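Collecting Demonstrations with the Tukis Hand-Held Gripper

Last updated: 23 March 2024

These are the steps we used to record grasps of transparent objects for the Curno policy. You need one hand-held gripper, a table, and a few clear containers. Follow the same order if you want your results to be comparable with ours.

1. Check the gripper

Open and close the fingers a few times before you start. They should move together and meet in the middle. If one lags, look at its pivot before touching the screws.

Look at the padding next. Ours is the original set, and we kept it on for all of the training data. If you replace yours partway through, note the episode number — the policy is sensitive to how the finger edges look, and mixed pads cost us 6 points of success rate on the Emthorpe test set.

2. Place the object

Put the container down beyond the reach of the fingers, a little to one side of the gap. Start every episode with the fingers fully open and low over the table. A clear container on a grained wooden top is a hard case, as the grain can be seen through the walls. Ribbed walls help a little, with thin bright stripes where they catch the light.
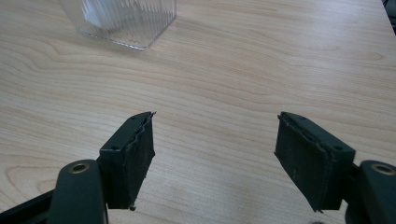
3. Record the episode

Hold still for 2 seconds, then move forward at a steady pace. Close on the container, lift it clear of the table, and set it down again. Do not correct your path with small jerks. The policy will copy them.

We recorded 100 episodes per container and moved the start position each time. Discard any episode where your other hand comes into view.

4. Train and compare

Run the Fallahi baseline first with its default settings. Then train again with the start positions balanced left and right. In our runs the unbalanced policy drifted toward the left side of the table and missed almost 22 percent of the grasps. Balancing removed most of that drift. Crop size made little difference.

Glare is still a problem. Grasps that began in a washed-out part of the table failed more often with both policies, and we plan to repeat those in May with the lamp moved.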